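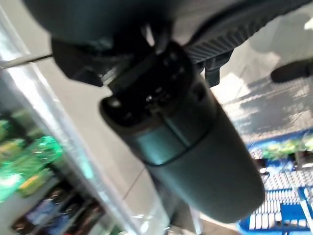
From: Margit Ljungberg
To: Baltenbridge shop list
Date: August 12, 2019
Subject: Re: Baskets and the shop floor

Radomír Kopecký wrote:
> Are we keeping the wire-handled baskets or
> ordering new ones? Also, who is mopping
> the tiles before we open?

Keeping them. New ones from Branetti come to 1343 with delivery and we have 900 left until May. My answers:

1. Baskets. The blue plastic ones with slotted sides can be rinsed under the tap. Check the screw where the handle joins.

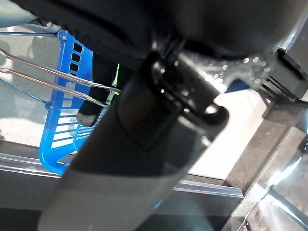
2. Floor. Ekow is mopping on opening days. Please use less soap, it leaves streaks.

If a handle comes out of its hole, put the basket in the back room with a note on it.

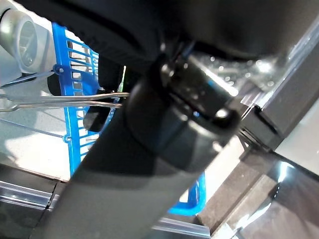 Zeyu can refit handles on Thursday and has two spares in the drawer under the till. Anything cracked goes to the tip.

Margit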